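Open day at the Lumelico house, 11/30/15

Got there late, parking was a mess, missed the welcome talk. So this is from my notes, typed fast, sorry for the gaps.

For anyone new: Lumelico runs short home skills courses out of an old house on Thibodeau Street. Laundry, folding, mending, packing for a move. The open day is free, you wander through, hands-on if you want. I went for the laundry part. My own closet is a disgrace.

Downstairs first

Front room was sign-up sheets and coffee. Paid 5 dollars for a raffle ticket, did not win. Mending table had a line so I skipped it, which I regret a little, I have a coat with no buttons left. The Rernero people had a stand with hangers and shelf dividers. Nice stuff, pricey. Took the flyer.

Then the stairs – narrow, one way traffic, lots of "after you".

The bedroom

Folding is taught on a bed here. Ecaterina Grecu runs the sessions and she's firm about it. Tables are too small, she says, and people hunch. Bed, good light, everything dumped out where you can see it. Start with the heap and don't be scared of the heap.

Her rule is darks first. Black knits especially, they're the ones everybody leaves till last and then they sit there a week. Big soft things come off the pile before you even think about socks.

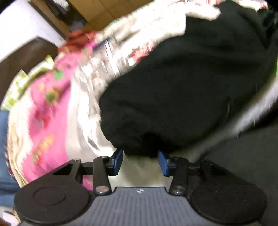
What we did with the black stuff

Shake, flat, smooth with the side of the hand, sleeves in. Sounds easy. I did mine three times. Ecaterina does one in the time it takes me to find the neck.

Lint was a whole topic by itself. Black knit picks up everything. Advice was: turn it inside out before the wash, keep it away from towels, and go over it once with a roller before folding, not after. Someone asked about tape. Tape is fine, she said, tape just takes forever.

Also twisted things. If a piece comes out of the basket wrung up like a rope, untwist it right away. Leave it in the pile and the creases set and then you're ironing, and she hates ironing. Same here.

Loved the bedspread, by the way. Shiny satin, cream and silver with red and pink roses all over it. My grandmother would of fought you for it.
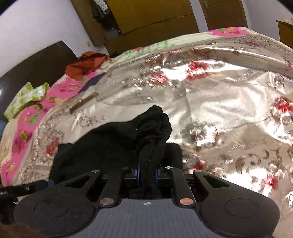 Slippery though, if you ask me. For stacking I'd want plain cotton under me, my piles tend to wander. Ecaterina says build them low and wide and they behave. Mine got to 9 shirts and went over. Hers didn't.

Talked to Jucélia Vasconcelos on the landing after, she took the full course in July. Says the folding stuck but the mending didn't. She does her whole family's laundry on one evening now, radio on, door closed. Used to be spread over teh whole week. She had a good tip too, put lined things in a pile of their own. They're thick, they spring back open, and they wreck the shape of a neat stack. Fold them in half only and put them on the bottom or on a shelf by themselves. Did that at home the same night and the shelf does look better.

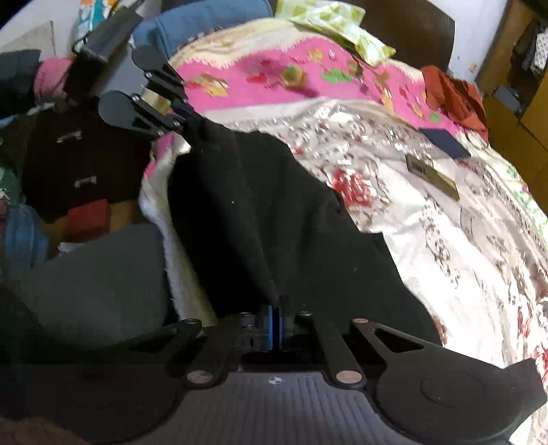

Do you need to bring your own clothes to the course?
The first session uses the house pile, and from the second one on you bring a bag of your own laundry, clean, mixed colors if possible.

Rest of the visit

Back room had Plullero doing storage bags, the kind you squash flat. Short demo, 20 minutes, felt longer. Too many people in a small room and I couldn't see much past the guy in front. The bags seemed ok. I bought two anyway, small size.

Course places go quick from what I heard at the desk. Evenings fill up first, mornings still open when I left. You sign up on paper, bring a pen, theirs had died.

Soup at the end was good. Lentil. Left before the raffle was done being drawn, had a bus to catch – more on the mending table if I make it to the next one.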